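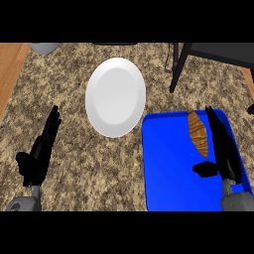

A white plate on the rug.

The Order of Things
by Stijn Verstraete

Ania had stopped reading the posts of her brother two years before he stopped writing them. It was not a decision. The site had changed the way it showed things, and Nijs, who wrote about tides and the price of diesel, had slowly gone down the page until he was under the bottom of it. In his place she got a woman who cut soap and a man who was angry about bicycles.

Then, on Jan 1, 2019, a small blue box appeared when she opened her telephone. Would you like to see the newest posts first? She pressed yes, mostly to make the box go away.

The first thing under it was from Nijs. It was four minutes old.

"Happy new year from Fluvcombe. Harbour quiet. Wind from the north-east. The heating works again."

She read it standing in the kitchen with her coat still on. Nobody had liked it. She did not like it either, because she did not know how he would take it, a sudden heart from his sister after so long. She took off her coat and made tea and read it again.

They had not quarrelled properly. It would have been easier. When their mother's flat in Sallau was sold there was a discussion about a cupboard, and after the cupboard there was a discussion about who had telephoned more often in the last September, and then the discussions became shorter. He sent a card at her birthday. She sent one at his. The cards came from shops with no taste.

In the evening she went to his page and began to read backwards. He had written 306 posts since the cupboard. She had imagined that he had a lot of readers, the way one imagines that people one does not speak to are happy. He had 15. One of them was a company for roof tiles.

Most of it was weather. Some of it was complaints to the bus company, very polite, with the number of the bus. But in between there were other sentences, and they had a tone she knew.

"Found the good scissors. They were where you said."

"Made the soup with barley. Too thick again, you can laugh."

"Somebody is playing the piano upstairs and makes the same mistake as you in the same bar."

She put the telephone on the table with the screen down. It was she who had played the piano, and she who had said, in the old flat, while they were packing, that the good scissors would be in the sewing box because their mother never put them anywhere else. The soup could have been for anybody. She thought about the soup for a long time.

He could have telephoned. This she said aloud, in the kitchen. He had her number, it was the same number since school. Instead he had put his messages in a place where the whole world could see them and where in fact only the roof tiles did. It was exactly like him. As a boy he used to say sorry to the dog when she was in the room.

She wrote an answer under the barley. It was too long and the site told her so. She made it shorter and it became cold, so she made it long again and then she removed everything. It was past eleven. In Fluvcombe it was past eleven too, of course, it was only about 500 kilometres away.

When she looked at the top of the page again there was a new one.

"Cannot sleep. The radio says snow. I do not believe the radio."

It was one minute old. She understood that he must be sitting there now, in his chair or in his bed, with the same light on his face as she had on hers. Before, she would have seen this post on Thursday week or never, between the soap and the bicycles.

"You put the barley in too early," she wrote. "It goes in after the carrots."

She sent it before she could count the letters.

For a while nothing came. The woman with the soap posted, and somebody in another country posted a picture of a fire engine. Ania pulled down the page with her thumb, and pulled it down again. She went to fill the kettle and left the telephone on the table, and she was still holding the kettle under the tap when it made its noise.

"After the carrots," Nijs had written. "Mother said before."

"Mother said after," wrote Ania, and sat down.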